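Vundlow Two-Finger Gripper
Made by Zilell. Demo units at the Pernus showroom, Verschueren building.

The Vundlow is an electric parallel gripper for small and mid-size robot arms, and if you have only read the spec sheet you really should come and drive one! At our May open day people lined up to try it, and several went straight back to the end of the line.

Opening width: 79 mm, adjustable in software
Grip force: up to 70 N
Weight: 778 g with fingers
Fingers: black, blunt tip, swappable with two screws

Demos run on the arm at the long bench. Jocelyn Policarpio sets you up with the hand controller, you get a few minutes of free practice (opening, closing, coming in low over the table), and then she puts out the parts tray. Bring your own parts if you like. We love odd shapes, and the odder ones have taught us a lot about finger pads!

The wrist camera view goes up on the big monitor, so everybody waiting can follow along.
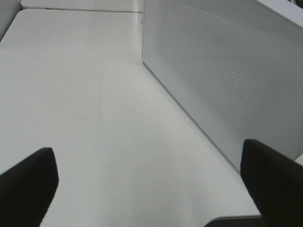 Honeylyn Espiritu

Fingers wide open over the white tabletop, with the perforated white housing close by on the right. Beginners tend to come in too fast at this angle, so start at the slow speed setting and work up.

Demo visits are free and last 49 minutes. Ask for Jocelyn at the front desk.

Page updated January 10, 2022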